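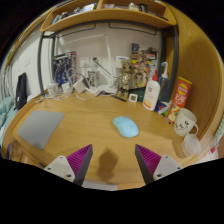 I rode the Drallside local again last week, and I'm more convinced than ever that old 608 should be running, even if it's only a couple of weekends a year. She's been sitting behind the shed at Tamuno since July with a tarp over her cab (a blue one, badly tied), and it makes me a little nuts! 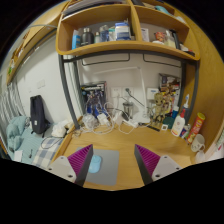
Opinion: Railroads

Binta Adeleke wrote in the club newsletter that a static display is safer for an old engine. Maybe so, but rust doesn't care about your fence. 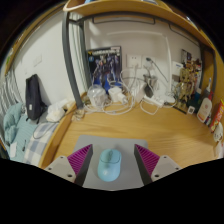
And the Pisby branch is right there, 13 miles of easy track with hardly any freight on it. I'd sell tickets myself.

Would steam trips get in the way of the regular trains?

Only the morning local uses the branch on weekends, so an afternoon run would have the line to itself.
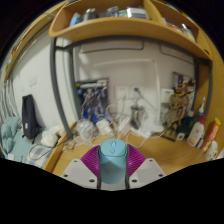

What would 608 need first?

New boiler tubes, and then an inspection before anybody lights a fire.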